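Search posts Search Cancel

1/ Kernmont put out its write-up on the grip pads coming apart. I read it twice. It calls the problem "cosmetic edge wear." I have used these hand grippers since February and I don't buy it.

2/ For anyone new: you squeeze the gripper by hand, pick things up with it, and the recordings are supposed to teach an arm to do the same job. Our job is kitchen utensils. Spatulas, ladles, long skinny handles, on and off a steel stand. So the part that touches the handle matters a lot.

3/ The pads get a grip layer on the inside face. Drito supplies it. The spec sheet says 2,000 closes before you swap it. Ours let go at 541.
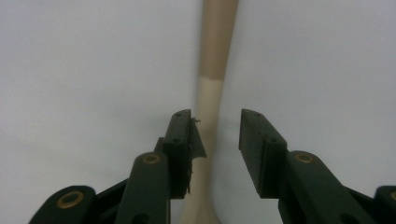 4/ And that was with plastic utensils, which weigh next to nothing. No knives, no hot pans, no oil. If you can't get past 541 on a spatula handle I would like to know what they were closing it on in the test lab.

5/ Kernmont says its own test pair reached 1,933. Fine. On what? At what angle? The write-up has a chart with no label on the bottom axis. I asked. I got a link to the same chart.

6/ Their second theory is that users "over-squeeze." There's one trigger and it has a stop. You hit the stop. How hard you squeeze after that shouldn't reach the pad at all, unless the stop doesn't do what the manual says, and then that's a different write-up I'd like to read.

7/ What bothers me more is what happens after it starts to lift. You still get a hold on the handle, so you keep going. The log says closed, the video says closed. But bare plastic on one side and half a layer of crud on the other is a different grip from the one you set up with. Nothing flags it.

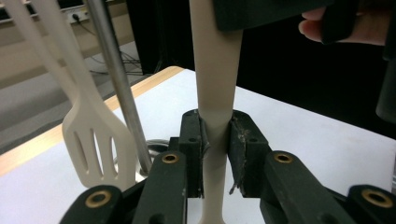 Filed under: Grippers / Wear and Tear

8/ Look at the inside of the right finger, all that gray fuzz on the edge. Is that "cosmetic"? I wouldn't want those flakes in a drawer with anything I eat off. The write-up doesn't have one line on where the bits go.

9/ Someone will say just re-tape it. We did. Jakubowski sells a roll that fits if you trim it. But now the pad is a different thickness from the day before and you're back to asking which recordings match which grip. I've set 44 of ours aside until I can work that out. May end up tossing them.

10/ The Gistitance people claim their cleanup software catches bad grips by itself. I ran the 44 through the trial version. It passed every one. Make of that what you like, I'm not paying for it.

11/ The dull fix so far is to stop and look at both inner faces before each new utensil, on both grippers. It slows everything down and I hate it. Still the only check I trust.
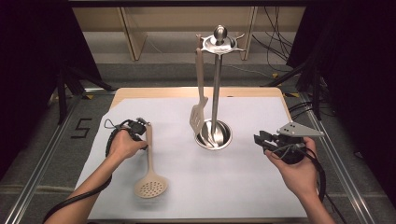
12/ What I want from Kernmont, in writing:
- what object the 1,933 test was run on
- whether the 2,000 is Drito's number or theirs
- what the loose material is made of

13/ They've promised "a revised pad." Same supplier, no date. I'll believe it when one pair makes it through a month here. Until then please don't quote the 2,000 at me.

14/ Replies are open. If your pads lasted, tell me what you were picking up. "Works fine for us" doesn't help me.

March 30, 2020

Contact | © 2020 | Back to top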